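Search this site Enter keywords Go
Teaching notes > Safe working with robots > Week 6
6 min read

Week 6: House rules for a shared worktop

Last week was all stopping distances and risk scores, and I promised you something you could get your hands on. So this week is the kitchen! I love this topic. A factory cell has a fence and a painted line, and everything inside is bolted down. A worktop has cups, leads, drawers and a dozen things that were somewhere else this morning, and we still want the arm to behave well around all of them.

Bring your copy of the Paracha sheet (the short rule set we are using all term). It has 3 parts: before power, while moving, after stopping. Most of these notes deal with the first two.

Before power

Walk round the bench first. Look at it from the side and then from above if you can, as the two views will disagree about what is in the way. Write down anything taller than the wrist at its lowest planned height. Last year's group at the Testen bench found that their list of tall things was half the length it should have been, and they were a careful lot.

Then the leads. Paracha rule 4 says every lead on the bench is either part of the robot or treated as an obstacle, and I'd like you to learn that one by heart. Cables that ride on the arm need enough slack for the furthest reach in the plan and no more. Move the arm by hand through the whole path with the power off and watch the loops, all of them, all the way.

Drawers and doors count as moving parts. Mark on the bench plan where each one ends up when fully open. If the task needs a drawer open, then open is its state for the risk check, and you do the check again for closed.

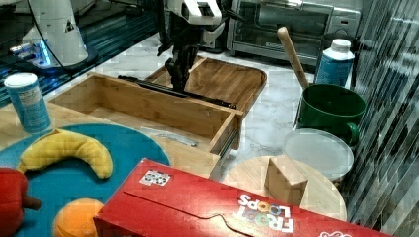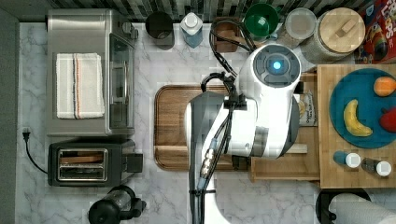 Sketch a plan of this worktop for your logbook and shade every place where a hand and an arm might both want to be. Use pencil. You will change your mind, and the changing is the good bit!

While moving

Speed for a first run on the Fivlow controller is capped at 60 millimetres a second. Yes, it feels slow. Use the time to look. One person has the stop button in hand and has no other job, so no note-taking and no reaching over to nudge something straight. If an object needs nudging, stop the arm, say "stopped" out loud, wait for the other person to say it back, and only then put your hand in.

Soft objects first, hard ones later, glass not at all this term. Appliances on the bench stay unplugged unless the written task needs them live, and if it does, the task sheet has to say so in words before anyone switches on.

A note came back from Grinovitz after reading the draft of these rules: the spoken check is fine with two people, but with four round a bench it turns into a chorus and you can't tell who has answered. Their fix is that only the button holder may say "clear", and everyone else keeps quiet until they do. They also asked why a light on the robot isn't enough. Their view, which I share, is that a light tells you about the machine and says nothing of where your partner's elbow is.

I've put the first point into the sheet as a trial rule. Try it both ways in the lab and write down which one you would want on a busy afternoon.

After stopping

Put the bench back to its starting plan before you write up. Log every stop, including the ones you feel silly about. The Testen log from March has 107 stops in it and it is the most useful thing we own; I go back to it every time I rewrite these notes.

For next time

Read the section of the Paracha sheet on handing over a bench between groups. Bring your shaded plan, and one rule you think is missing.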